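整理工作按区推进,地面先于台面,台面先于柜内。本页为 Sturnero 工作间的整理图录,配合物料清单使用,供接手人员、搬运方和每季盘点的人查阅。清单共 434 条,存于共用盘"物料"目录,本页不重复列出,只记录分区、堆放方式、判定口径和若干容易混淆的条目。

更新日期:2022年8月29日,星期一。上一版为四月版,四月版中"东侧柜"一节已作废,编号不再沿用。

## 一、范围

图录只涉及工作间本体。走廊、楼梯平台和 Arsenault 楼的共用货梯前室不在范围内,放在那里的东西按楼宇规定处理,不入清单。

分区用字母,沿墙顺时针编排,中央区域最后编:

- A 区:进门右手,衣物与个人包。
- B 区:窗侧,大幅面板材立放。
- C 区:窗侧与后墙交接处,木板、纸板平叠。
- D 区:后墙,Gedard 层架,盒装小件。
- E 区:另一侧墙,临时摆放台,铺布。
- F 区:中央,工作桌及周围地面。

F 区面积 28 平方米,是全间最大的一块,也是变动最频繁的一块。清单中凡位置栏写"F"的条目,只表示盘点当日在此,不表示固定存放位置。固定存放位置另有一栏,叫"归位"。两栏不一致属正常情况,连续两次盘点都不一致的,改归位栏。

编号格式为区字母加三位流水号,例如 C-017。流水号不补空缺,报废条目的编号不再分配。拆成两件的,原编号停用,另取两个新号;合并的,取较小的号。

## 二、板材与纸材

板材是整理量最大的一类。四月版把纸板、卡纸、泡沫板和木板统称"板",结果领用时反复出错,这一版拆为四个子类:

1. 木板,含托盘拆下的板条。
2. 瓦楞纸板,含展开的纸箱。
3. 白色面板,含裁切剩下的长条。
4. 散纸,含打印纸、衬纸和垫纸。

盒盖单独处理。盒盖离开盒体以后外形与裁好的板很接近,盘点时多次被误记入第 3 类。判断方法是看四周有没有折边:有折边的一律记为盒盖,去 D 区找对应盒体;找不到盒体的,在备注栏写"单盖",保留到下一次盘点,仍然找不到则送回收。

长条的取舍以长度为准。长边达到 96 厘米的留用,平放在 C 区最上层;不足的进回收筐。宽度不作要求。测量时按最长一侧计,端头破损部分扣除。此前有人按面积取舍,算起来慢,且留下的多是短而宽的料,实际领用很少。

散纸不编号。干净、无折痕的收进浅盒,正面朝上;有折痕的当垫纸用;有胶带残留的直接回收。写过字的纸,先交给写字的人确认,没有署名的放在窗台边的夹子里,保留到周末。

瓦楞纸板的问题主要在回弹。展开后的纸箱放平一夜仍会翘起,上面压木板可以解决,但压的顺序有讲究:大张在下,小张在上,最后压木板,木板长边与瓦楞方向垂直。顺着瓦楞方向压,纸板会出现一条一条的压痕,裁切时刀容易跑偏。

木板叠放高度不超过窗台下沿。超过的部分改为立放,移到 B 区。立放的板倾角不宜太小,底边离墙一掌宽即可,前面不得再靠别的东西。

## 三、托盘

托盘分空托盘和在用托盘。空托盘平放,不立放,不叠放超过 3 层。在用托盘须在短边贴 Voson 标签,写明区号和起用日。

托盘在 F 区停留的时间应尽量短,因为它比桌子更容易绊人。确需停留的,贴边放,长边与墙平行,附近不放带轮的椅子。带轮椅子滑到托盘边缘时,轮子会卡进板条之间,拔出来容易伤到轮座。四月更换过一把椅子的轮座,就是这个原因。

## 四、中央工作桌

工作桌为黑色金属腿、白色大理石纹台面。台面纹理影响识物:透明件、白色件放在上面不明显,收拾时容易漏看。清单里透明件的漏记率高于其他各类,多数发生在这张桌上。

现行做法是,清桌时从桌子远端向近端推进,手掌贴台面横扫一遍,再看一遍。透明托盘、透明瓶先拿走,白色盘碟最后拿走。先后次序固定下来以后,漏记明显减少。 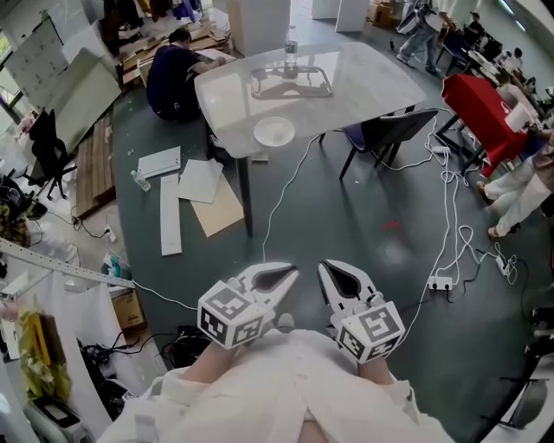
**Aldo Orlandini**
物料整理与清单维护

F 区工作桌及左侧地面,整理中。台面有透明水瓶、透明矩形托盘和白色圆盘;地面板材与纸张互相叠压,待按第二节分类。

同一画面内可核对的条目不多,主要是地面这一组:白色盒盖、白色长条、白纸一张、黄褐色纸板。四样东西分属四种处理方式,叠在一起时从上往下逐件取,不要成摞搬走。成摞搬到 C 区再分,等于把 F 区的问题挪到 C 区,而 C 区的纸板本来就多。

### 4.1 台面物品的归位

台面物品分三种情况。

第一种,有归位的器物。盘、碟、浅托盘属于此类,用后擦净,回 D 区相应层。圆盘与矩形托盘不混叠,圆盘底部有圈足的话,压在托盘上会留下环形划痕,透明材质尤其明显。

第二种,个人物品。水瓶、杯子属于此类,不编号,不入清单。清桌时统一移到 E 区铺布的台子上,由本人取走。杯子放在台子上时离边缘留出一掌距离,台布会滑,靠边的杯子受力后容易带着布一起下来。

第三种,说不清归属的东西。放进"待认"盒,盒上贴当天的标签。待认盒每周清一次,无人认领的小件进 D 区底层,编号,备注写"待认转入"。

食器与材料用器外观接近。白盘在工作间里既可能装过点心,也可能装过螺钉或胶粒。现规定凡进过材料的盘子,底面用油性笔画一条短横,此后不再用于饮食。没有短横的盘子按食器处理,但不允许在 F 区装材料,一经装过即补画短横。

### 4.2 椅子

工作间的椅子有两种底座:细腿的和带轮的。细腿椅随桌放置,收工时座面推到桌沿以下。带轮椅收工后移到墙边,不得留在桌与窗之间的通道上。

坐在低处干活的人需要的地方比坐在椅子上的人多。俯身对着低矮平面处理纸张时,身体前后都要占位,从背后搬长料经过须先出声。长料经过低位作业者时,料头朝前压低,不举过对方头顶。

## 五、瓶、罐、喷壶

液体容器一律直立存放。清单要求如下:

- 容器上须有可读的内容物名称和灌装日期。
- 喷头须处于关闭位。
- 落地放置的容器,与线缆、电器保持一步以上的距离。
- 倒在地上的小瓶,先拿起来看盖子,再看地面,最后才看标签。

最后一条的次序有人提过不同意见,认为应当先看标签,以确定能不能徒手拿。考虑到工作间内不存放腐蚀性液体,次序维持不变。如今后存放范围有变,本条随之修改。

瓶盖颜色不作为识别依据。四月版曾以盖色区分清水与清洁剂,后来换过一批喷壶,盖色与内容对不上,该规定已取消。旧标签上仍可能残留"蓝盖""绿盖"字样,见到即撕去,换贴 Voson 标签。

标签贴在瓶身中段,不贴瓶盖,也不贴在喷头颈部。颈部弧度大,标签两端会翘,翘起的角沾灰之后无法再粘牢。

## 六、线缆与电器

线缆按"可追两端"的原则处理。从一端捋到另一端,两端都找到,才允许盘起来。只找到一端的,不剪、不拔、不硬拽,在可见的那一端系纸签,写"未追完"和姓名。

成团的线缆分解时先找最粗的一根。粗线一般决定整团的走向,把它抽直,细线多半会自己松开。分解后按插头类型分装,盘线直径以一只手能握住为准,用布带扎,不用橡皮筋。橡皮筋老化后粘在外皮上,很难清除。

电器单独占位。顶面不得堆放纸张、塑料袋或衣物,散热孔朝向通道一侧。停用的电器电源线绕在机身背面,不另行收纳,避免机线分离。机线已经分离的,清单上记为两条,备注互相引用编号。

塑料袋先清空后判断。外观是垃圾袋的,里面未必是垃圾;工作间里使用过同一种袋子装布料边角。清空后,可再用的折成三角放抽屉,破损的回收。未经清空不得丢弃。

## 七、金属件与孔轨

带孔的金属长件归在"结构件"下,按长度分档,不按孔数分档。孔数容易数错,而且同一长度上孔距不止一种。长度用卷尺量两端净长,量到毫米,写在端头的纸胶带上。

孔轨斜放会逐渐滑动。临时斜靠的,底端须有阻挡物。长期存放一律水平,放在 D 区 Gedard 层架的托臂上,两端出头部分裹布。层架托臂的间距可以调,调之前先卸空同一列上的全部物品。该列最下一层的卡扣偏紧,用木槌轻敲,不用铁锤。

短料放进纸箱时竖插,长的靠中间,短的靠四角。竖插的纸箱不封口,不上架,放在地面靠墙处。箱底加一层瓦楞纸板。装满短料的纸箱搬运前先托住箱底,不提箱口。

## 八、衣物与包

衣物悬挂在固定位置,不搭在板材上。深色外衣挂在板材前面时,会挡住后面板堆的轮廓,取料的人判断不出高度。A 区挂钩有余量,应优先使用。

包放在墙边,拉链或袋口朝墙。包不入清单,不由整理人员移动。影响通道的,先问,问不到人的,整体平移到 A 区,并在原处地面贴一张写明去向的纸条。

鞋不单独规定。搬托盘和木板期间须穿包住脚趾的鞋。

## 九、铺布的台子

E 区台子铺红布,用途是短时摆放,不作操作面。台布下沿不得垂到地面,以免挡住台下物品。台下只放空盒。

布面起皱时,矮而轻的容器容易倾斜。摆放前抹平,摆放后不再拉扯台布。需要换布时,先清空,再换,不做局部抽换。换下的布抖净后送洗,送洗期间台子停用,不以散纸代替台布。

## 十、工序

一次完整整理的工序如下,供排班时参考:

1. 打印清单中位置栏为 F 的部分。
2. 清通道。椅子、包、纸箱先动,板材后动。
3. 地面液体容器全部扶正,移到墙边。
4. 地面板材从上往下逐件取,按四个子类分送。
5. 托盘定位或移出。
6. 线缆追端、盘扎、挂签。
7. 清桌,由远端到近端。
8. 擦台面,干布收水。
9. 扫地,从窗侧扫向门侧。
10. 对照打印件更新位置栏,签名。

第 3 步必须在第 4 步之前。搬板材时视线被挡,脚边的瓶子看不见。第 7 步与第 6 步可以由两个人同时做,其余各步不并行。

扫地后地面如有胶痕,用刮片,不用溶剂。灰绿色地面对白色胶痕反差明显,对透明胶痕反差很小,检查时蹲下来,逆着窗光看。

## 十一、与四月版的差异

- "东侧柜"一节删除,柜体已由 Arsenault 楼方收回。
- "板"拆分为四个子类,盒盖单列。
- 长条留用标准由面积改为长度。
- 盖色识别取消。
- 新增食器短横标记。
- 新增低位作业时的长料通过要求。
- 位置栏与归位栏分开填写。旧表只有一栏,旧数据一律视为位置,归位栏留空,下次盘点补填。

## 十二、常见误记

以下条目在近两次盘点中出现过错误,填表时注意。

**盒盖记为白板。** 见第二节,看折边。

**托盘一词两用。** 木托盘与桌面用的浅托盘在口头上都叫"托盘",清单里前者写"木托盘",后者写"浅盘(矩形)"。圆形的写"圆盘"。不再单独使用"托盘"二字作品名。本页第三节指的是木托盘。

**透明件记为缺失。** 先到工作桌上找,再记缺失。

**单位混用。** 板材长度用厘米,金属件用毫米。品名栏不写单位,尺寸栏必须写。

**区号沿用旧版。** 四月版的 E 区与本版的 E 区不是同一位置,旧版 E 区现归入 D 区。凡见到没有标签的纸条上写"E",按旧版理解,核对之后更换。

**临时物品入清单。** 水瓶、杯、包、外衣不入清单。已误录的条目停用编号,不作报废统计。

## 十三、搬运方须知

外来搬运人员进入工作间前,由当班人带看一遍分区。只搬贴有 Voson 搬运签的物品。搬运签为横贴,库存签为竖贴,两种签颜色相同,以方向区分。同时贴有横竖两签的,搬运后由接收方撕去横签。

叠压在一起的板材不能整体搬出,即使最上面一件贴了搬运签。须由当班人逐件分开后再交付。

货梯使用时段另行张贴于梯前。长料进梯前先试对角,放不进的走楼梯,两人抬,低处一人倒退,高处一人报台阶。转角平台允许停放,不允许靠放。

## 附:标签写法

区号、流水号、品名、尺寸各占一行。手写用黑色油性笔。品名不缩写。尺寸按长、宽、厚的顺序,缺一项的写横线,不留空。

改动标签时整张更换,不涂改。旧标签背面如有残胶,先用纸胶带粘两次,再贴新标签。贴于布面的标签不可靠,布类改用系签,系在角上。

清单与标签不一致时,以标签为准,并在当天改清单。标签缺失时以清单为准,补贴标签。两者都缺的,按待认处理。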